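Print this article | E-mail this article

Search the encyclopedia Enter keyword Go

Dinner plate

A dinner plate is a broad, shallow piece of tableware from which the main course of a meal is eaten. It is among the most ordinary objects in any house, and one of the most rewarding to look at closely! Its shape has been worked over by potters for centuries, and small differences in the rim, the foot and the glaze can tell a patient person a great deal about where a plate was made and how it was meant to be used.

Parts of a plate

The flat middle is called the well. Outside it the surface turns upwards at the shoulder, and beyond the shoulder lies the rim (older books sometimes call it the marly, a lovely word that deserves more use). A plate without a separate rim, where the well simply curves up to the edge, is known as a coupe. Underneath is the foot, a low ring that lifts the body off the table and, during firing, off the kiln shelf. The foot ring is usually left bare of glaze, or wiped clean, as glaze would melt and stick to whatever it touched.

Proportions matter more than people expect. A wide rim gives the cook a margin and the diner somewhere to put a thumb, but it takes space away from the food. A steep shoulder keeps gravy in its place and makes the plate taller in a stack. The potter Walter Castaño, who taught throwing at Nellham for much of his working life, had his students make the same plate over and over with only the shoulder changed, and then had them eat soup, salad and a chop off the results. His notes on those lunches are still handed round in photocopy, stains and all.

Materials

Earthenware is fired at a fairly low heat and stays porous under its glaze, so a chip in an earthenware plate will let water in. It takes bright colours wonderfully well. Stoneware is fired hotter, until the clay body becomes dense, and it tends towards greys, browns and creams. Porcelain is made with a fine white clay called kaolin, and when it is thin enough it lets light through. Hold a good porcelain plate up to a window with your hand behind it and you will see the shadow of your fingers, and it is hard not to call somebody over to look.

Bone china is a British development of the later eighteenth century, in which ash from animal bone is added to the clay. The result is white, strong for its thickness and a little warmer in tone than most hard porcelain. Plates are also made in glass, enamelled steel, pewter, wood and various plastics, melamine being the best known of these.

Making

A plate may be thrown on a wheel, but throwing a wide flat shape is difficult. The clay wants to sag, and the well has to be pressed firmly from the centre outwards or it may crack as it dries (potters call this an S-crack, from its shape). Most factory plates are made by pressing or jiggering. In jiggering, a slab of clay is laid over a spinning mould that forms the upper face, and a shaped blade is brought down to cut the back and the foot.

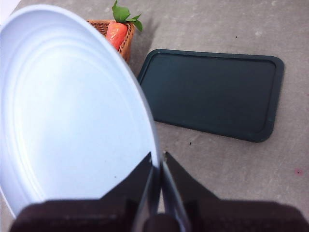 Drying comes next, and it must be slow and even. Rims dry first and shrink first, and a plate hurried at this stage will warp in the kiln however well it was made. At the Clurville works the plates were dried upside down on plaster discs, turned once, and left near the kilns until September, when the damper weather made the owners light a stove in the drying loft. A surviving kiln book lists 3,765 plates in a single season, with 190 set aside as seconds. That is a remarkably good rate for a coal-fired pottery, and it says a lot for the people minding the loft.

Decoration

Decoration can be put under the glaze, over it, or worked into the clay itself. Underglaze cobalt blue is the most famous of all, as it stands up well to a hot glaze firing. Transfer printing, in which a pattern is engraved on copper, printed on tissue and rubbed down on to the plate, made detailed pictures affordable for ordinary households and set off a craze for landscapes at the table.

Relief decoration is quieter. Beads, ribs, basket-weave and rings are cut into the mould, so that every plate taken from it carries them. Relief can be very pretty in side light, and the glaze pools slightly in the low places and deepens the effect. Jhonatan Chávez, in his short book on the Montoya pottery, argues that ringed borders were popular with factories partly for a practical reason: a shallow pattern in the clay needs no painter. He also records that the Montoya mould-makers cut their rings by eye, and that collectors can separate one cutter's work from another's by running a fingernail over the border.

Stacking and care

Plates are best stacked by size, with no more weight on the bottom one than its foot can bear. Unglazed foot rings are abrasive, and they will scratch the face of the plate beneath if the stack is dragged about. A piece of felt or kitchen paper between the plates prevents it. Grey marks left by knives are usually metal deposited on the glaze, and a mild cream cleaner will often lift them. Gilded plates should be washed by hand and kept out of the microwave.

Fine crazing, the net of tiny cracks sometimes seen in old glaze, comes from glaze and body shrinking by different amounts. It may appear years after firing. Some collectors adore it!

Collecting

Plain white plates were long ignored by collectors, who preferred printed and painted wares. Interest has grown a good deal, helped by the Sirnus catalogue of undecorated tableware, compiled by Norbert Jakab and Cristian Tamayo, which describes some 2,000 shapes by rim, shoulder and foot. Its 4 main groups are rimmed, coupe, deep and divided. The drawings are all in cross-section, and once you have learned to read them it becomes very hard to sit down to dinner anywhere without turning the plate over first.

See also: Bowl; Charger; Glaze; Jiggering; Saucer

Print this article | E-mail this article

Shares 4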